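# How Engineers Compare Robot Hands

A robot hand is called a gripper. There are many kinds. Some have two flat fingers that close like tongs. Some have a rubber cup that holds on with suction. Some have several fingers with joints.

No gripper is best at everything. To choose one, engineers give each gripper the same jobs and write down the results. This is called a comparison test.

## Three grippers, one list of jobs

At a workshop in Jincombe, an engineer named In-ho Byun compared three grippers in July. The first was a two-finger gripper called the Kargate. The second was a suction cup made by a firm called Chauhan. The third was a five-finger hand called the Pleltomcombe hand.

Each one was bolted to the same arm. The arm moved at the same speed every time. If the arm had been faster for one gripper than for another, the test would not have been fair.

The jobs came from shop shelves. A shelf is hard for a robot. Bottles stand close together, so there is little space for fingers. A bottle may have a narrow neck and a wide body. The shelf above limits how high the arm can lift.

## Start with human hands

Before testing a gripper, it helps to look at how people do the job. Engineers study where the fingers go, which part of the bottle they touch, and what the other hand is doing.

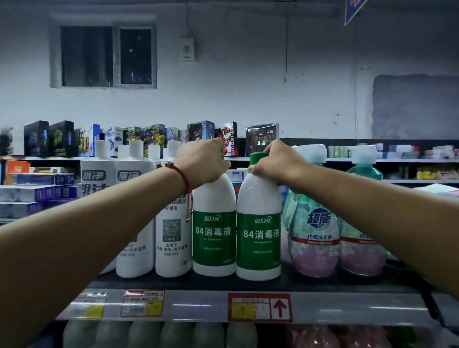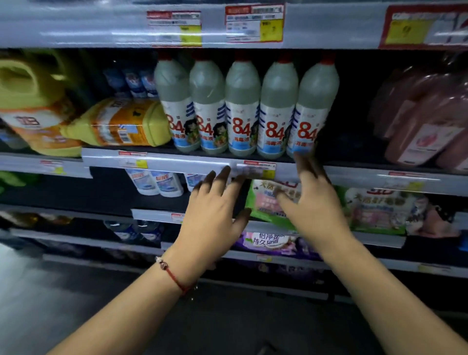 From studying hands, Byun wrote down three kinds of contact to test:

- **Top grip.** The fingers close on the cap, the neck or the shoulder of the bottle.
- **Side grip.** The fingers close on the body of the bottle.
- **Touch.** The fingers rest on something without holding it. A touch can tell a hand where an edge is.

People switch between these without thinking. A robot needs a program for each one, and it needs a rule for when to switch.

## Running the test

One attempt at a job is called a trial. Each trial had four steps:

1. The arm moves to its start point.
2. The gripper reaches for one bottle.
3. The gripper lifts the bottle and holds it still.
4. The gripper puts the bottle back.

A trial counted as a pass if the bottle stayed upright and the bottles next to it did not fall. Anything else was a fail. There was no score for "almost."

The full test had 284 trials. The Kargate had 115 passes. The Pleltomcombe hand had 68, and the Chauhan cup had 28. The other trials were fails.

## Reading the numbers

The Kargate had the most passes. Its fingers are thin, and they fit between bottles that stand close together. It did poorly with caps that were wider than its opening.

The suction cup needs a smooth surface. If air leaks in at the edge, the cup lets go. It leaked on ridged caps and on labels with loose corners.

The Pleltomcombe hand could use all three kinds of contact. It was also the slowest to set up, because each finger has its own motors. On one Wednesday a cable came loose, and the trials from that morning were thrown out and run again.

The numbers only describe these jobs. With flat boxes in place of bottles, the order could change. Byun's next test uses boxes, and the arm will run at the same speed as before.

## Words to know

**Gripper:** the part of a robot that holds things.

**Trial:** one attempt at a job.

**Suction:** a pull made by removing air from under a cup.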